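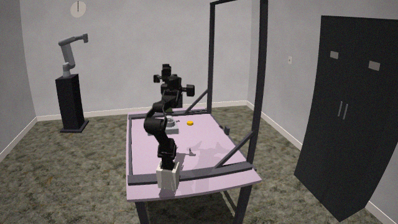
Bouchra Ashour
Entwicklerin für Robotersteuerung, Prundisora
16. August 2022

Zwei Greifer in der Simulation vergleichen

Die Anleitung setzt voraus, dass die Szene mit Arbeitstisch und schwarzem Arm bereits geladen ist und der Arm auf Gelenkbefehle reagiert. Verglichen werden der Greifer Pito und sein Nachfolger Sowah. Der graue Arm auf dem Sockel an der Rückwand wird für den Test nicht angesteuert.

1. Ausgangsstellung festlegen

Den Arm so fahren, dass der Greifer hoch über der hinteren Tischhälfte steht. Diese Stellung unter einem eigenen Namen speichern. Beide Greifer starten jeden Durchlauf von dort. Wer die Stellung zwischendurch ändert, muss alle bisherigen Läufe wiederholen.

2. Kollisionskörper prüfen

Das schwarze Gestell auf der rechten Tischseite hat schräge Streben. In der vereinfachten Kollisionsansicht werden sie leicht zu einem einzigen großen Quader zusammengefasst, und der Planer findet dann rechts keinen Weg mehr. Streben und Pfosten deshalb einzeln anlegen. Auch der erhöhte Tischrand braucht einen eigenen Körper.

3. Objekt auswählen

Gegriffen wird die flache gelbe Scheibe. Flache Teile zeigen Unterschiede in der Fingergeometrie am schnellsten. Der hellgraue Block mit der runden Vertiefung bleibt stehen und dient als Ablageziel. Position und Drehung beider Objekte in die Startdatei schreiben.

4. Greifer einsetzen

Zuerst Pito laden. Masse, Schwerpunkt und Werkzeugmittelpunkt eintragen und den Regler neu starten. Ohne Neustart rechnet die Schwerkraftkompensation mit den alten Werten weiter, und der Arm sackt beim Anfahren ein Stück ab.

5. Läufe starten

Wir rechnen pro Greifer 2.000 Durchläufe mit 4 verschiedenen Schließkräften. Der Zufallsstartwert muss bei beiden Greifern gleich sein. Danach Sowah laden und Schritt 4 mit dessen Werten wiederholen.

6. Auswerten

Ein Lauf gilt als gelungen, wenn die Scheibe drei Sekunden lang gehalten und anschließend auf dem Block abgelegt wurde. Abbrüche des Planers getrennt erfassen, sie sagen nichts über den Greifer aus. Bei Pito blieben in unserer ersten Serie 1.091 gelungene Läufe übrig. Die meisten Fehler entstanden beim Ansetzen an der Tischfläche. Innes Gunn hat daraufhin die Anfahrhöhe als Parameter herausgezogen, sie steht jetzt in derselben Datei wie die Schließkraft.

Die Reibwerte der Finger stammen aus dem Datenblatt. Wer eigene Messwerte hat, trägt sie vor Schritt 5 ein.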